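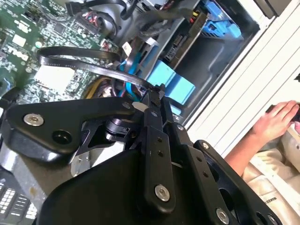
What can a robot do with a used desktop computer?
At Tiltedeo's open day, it works inside the opened case, handling parts that technicians have always handled by hand.

LOSITSTEAD, June 15, 2021. Tiltedeo opened its repair automation workshop to visitors this week for a demonstration of Ploltora, its project on servicing office computers with a robot arm. The program drew 40 guests from repair shops, recycling firms and local schools.

The demonstrations cover hard drives, processors and cables in desktop towers. Each visiting group spends 35 minutes at the work table, followed by questions with the engineers.

"People in this trade want to see the work up close before they talk about price," said Carmela Requena, who heads the Ploltora project. "Cables are still the hard part. A drive has a fixed shape and a cable does not."
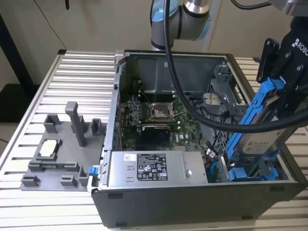 Drives are among the first parts the project took on, as most customers ask for them to be removed or replaced before a machine is resold. Fixtures for small parts are 3D printed in the workshop and redesigned when a new computer model comes in.

Tiltedeo began trials in May with machines supplied by Vaněk, a refurbishing company that handles retired office equipment. Vaněk has agreed to supply 599 desktops over the course of the project.

"Our technicians will decide what the robot should do and what it should leave alone," said Waltraud Zaugg, operations manager at Vaněk. "We have asked for records of every failed attempt as well as the good ones."

The company has not set a date for a commercial version. A second open day is planned at the Lositstead workshop for groups that could not get a place at the first. Admission is free, and visitors under 16 must come with an adult. Schools and companies can register at the workshop's front desk.

About Tiltedeo
Tiltedeo develops automation for electronics repair and reuse. It operates 2 workshops, both in Lositstead.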